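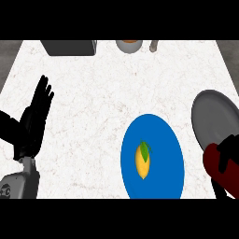 Notes, kitchen storage talk, Burnotier evening, August

Start on time even if people still getting coffee. Thank Mariann Antal for the invite. Phones off, mine too.

Opening: ask who moved house in the last 5 years. Hands up. Who still has a box they never opened? Wait for the laugh. Then go.

Main point, say it early: most kitchens have enough cupboards. Stuff is in the wrong ones. People buy more shelves first and sort second. Do it the other way.

Irén's kitchen story. (Irén Magyar, she said ok to use her name.) Small apartment, 420 square feet, cooks every night. Baking pans by the stove, used at Christmas. Frying pan in the hall closet!! Swapped them, took one afternoon, spent nothing. Pause here.

Zones. Keep it quick
- reach without bending = daily stuff
- low cupboards = heavy pots
- top shelf = once a year, label the front edge

Counters. Somebody always asks. My rule is 2 things live out for good, the rest earns its spot week by week. Fruit counts. Yes, the kettle counts too. Don't get into the toaster argument, lost ten minutes on it at Flarholm.

Drawers: dividers. Show the Torenell one, pass it around, GET IT BACK. Cardboard works fine to try out a layout, cut it down, live with it a month, then buy. Say price only if asked.

Pantry part, skip if past 7:30. Oldest in front. Flour in a tub with teh date on tape. Spices away from the stove, heat kills them. Mention lentils, I have four open bags at home, admit it.

Sembiring question will come up (the pull-out corner unit). Answer: good if you have a blind corner, measure the door opening and not just the cabinet. Measure again.

Homework: one drawer. Tonight, before bed. Everything out, wipe it, put back only what they used since spring.

Questions. If quiet, ask about lids. Everyone has a lid problem.

Handouts on the chair by the door, 4 spare at the back. Bring tape measure, water, the drawer thing, recipt for parking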